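Letex completes gripper service on bottle handling cell

9 Sep 2020

Letex has completed the annual service of the bottle handling cell at its Tristurow site. The work covered the gripper, the wrist camera and the positions of the tray and rack on the worktop. The cell had run for 2034 hours since its last full inspection in January.

Engineers from Kirui, the maintenance contractor, replaced the pads on both gripper fingers and tightened the mounting bolts to the maker's settings. The camera was then set up again and the pick position checked with a single bottle placed upright on the tray.
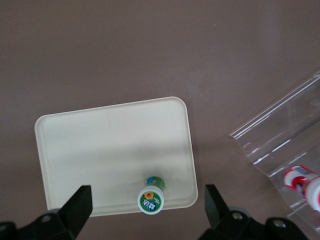
The gripper fingers on either side of a green-labelled bottle on the cream tray, with the clear rack to the right.

A total of 407 test picks were recorded before the cell was handed back. Nine were repeated after a small change to the closing width of the fingers.

Letex has also revised its care schedule for the cell. Operators will wipe the camera lens at the start of each shift, and finger alignment will be checked monthly. Spare pads will be held on site under order reference 471.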